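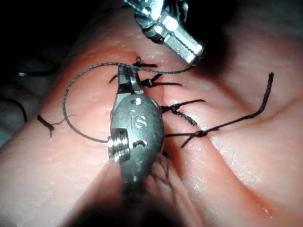
**Braided silk loses knot security after storage on the reel. Re-wax or discard?**

Posted Sunday, May 26, 2024 in Materials

I keep black braided thread on 40 m reels for bench practice. One reel has been open since January, on a shelf next to a radiator. The first few meters now fray when pulled through silicone, and a square knot slips after two throws. Thread from a sealed reel of the same size holds. Is there a way to recondition it, or is the whole reel finished?

**Kittipong Limsakul** (accepted)

Probably only the outer layers. Unwind 11 m, cut it off, and test what is underneath:

1. Tie a square knot with three throws around a smooth rod.
2. Hang a 1000 g weight for 20 minutes.
3. Check whether the cut ends have shortened. If they have, the knot is slipping.

Slipping with no fray means the coating has changed. Fray with no slipping usually means abrasion, so check the needle eye for a burr before blaming the thread. Re-waxing makes the strand stiffer and the first throw harder to seat. I would not do it for knot practice.

Store the reel in a closed bag away from heat.

**Ostside**

Beeswax works fine. Pull it through once and wipe off the extra. Been doing that for years on leather though, not silicone.

**Meesuk**

Which size? 2-0 and 4-0 behave differently. Also add a throw. Two is low for any braid, old or new.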